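Galbraith Street, the workroom
4 Aug 2024

Welcome to the gallery page of our small house. We moved to Galbraith Street in December, and until this summer the workroom was the room where we put everything that had no other place. Now we are putting it in order, a little every evening after dinner.

The house was built by the firm Trorkov and it has 63 square meters, so one full room is a big loss for us. I made a list of all the things we keep in there before I started, and the list had 41 lines. Some lines were only one word, for example "cables", and that one word took me two evenings.

My rule is simple. If we used a thing after the move, it stays. If we did not open the box at all, it goes to the second-hand shop Piker, which takes almost everything except mattresses and old paint. They gave me 100 dollars for the first load, and I was very content with this.

The small parts are the slowest work. Screws, rings, hinges and short pieces of plastic all look important when you hold them in your hand. I keep them now in jars from the kitchen, with a paper label on the lid, and the jars with no label I will sort when the weather is bad. 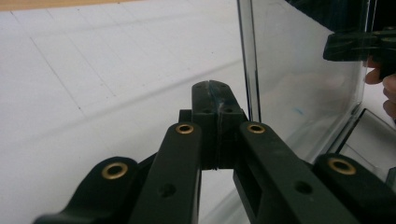
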